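Stamari Surfaces
Current vacancies

Finishing Assistant (paint and small repairs)
Starkberg workshop, full time, permanent

We paint and refinish table tops, shelving and fitted furniture for cafés, schools and private homes. The Starkberg workshop has a team of 6 and we need one more person in the finishing room, to start in February if possible.

What the job involves

Most of the work is preparation. You will fill, sand, clean and mask pieces before they are sprayed, then check them afterwards and put right any marks. You will also mix colours from our own recipe cards, keep the drying racks in order and help load the van on delivery days. Spraying itself is done by the two senior finishers to begin with. We will train you to use the booth once you are confident with the prep work, and most people get there within 4 months.

A good part of our trade is in flat, matt colours. Greys, soft pinks and off-whites are what customers ask for most, and they are harder to get right than they look. Any scratch or greasy thumbprint left underneath will come through, so we look for someone patient who is happy to do a piece again when it needs it.

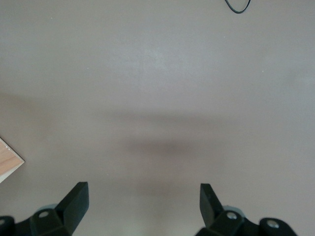
A smooth, matt surface in pale greyish mauve.

You will spend time out of the workshop too. Two or three days a month we go to customers' premises to touch up worktops and counters that can't be moved. The Magalhães restaurants are regular customers and their work has to be done while they are closed, so you would be asked to work the occasional Sunday. Sundays are paid at time and a half and you get a day off in the same week.

What we are looking for

Some experience of decorating, joinery, car body repair or similar. It need not have been paid work.
Good colour vision. We give everyone a short colour matching test at interview.
Able to stand for long periods and to lift one end of a table top.
Comfortable wearing a mask and gloves for part of the day.
A driving licence is useful but you can apply without one.

We don't ask for any particular qualifications. If you have a finishing or decorating certificate, please bring it to the interview.

Hours and pay

Monday to Friday, 7.30 am to 4 pm, with half an hour for lunch and two short breaks. Pay is on our published workshop scale and we will tell you the starting rate when we invite you to interview. Overalls, boots and masks are provided. There is a tool allowance of 600 a year, which you can spend as you like with any of our suppliers. Parking is free and the bus from the station stops at the end of the road.

How to apply

Send a CV and a short letter to Zdeňka Hrnčiar, workshop manager, using the form on our contact page. Tell us about something you have painted, repaired or restored, and include a photo if you have one. Please don't apply through the Folteo listing, as messages sent there go to our sales office and are slow to reach us.

Interviews take about an hour and include a look round the workshop. Those we would like to see again will be asked back for a paid trial day in the finishing room.

We reply to everyone who applies. If you have not heard from us after 2 weeks, ring the workshop and ask for Zdeňka.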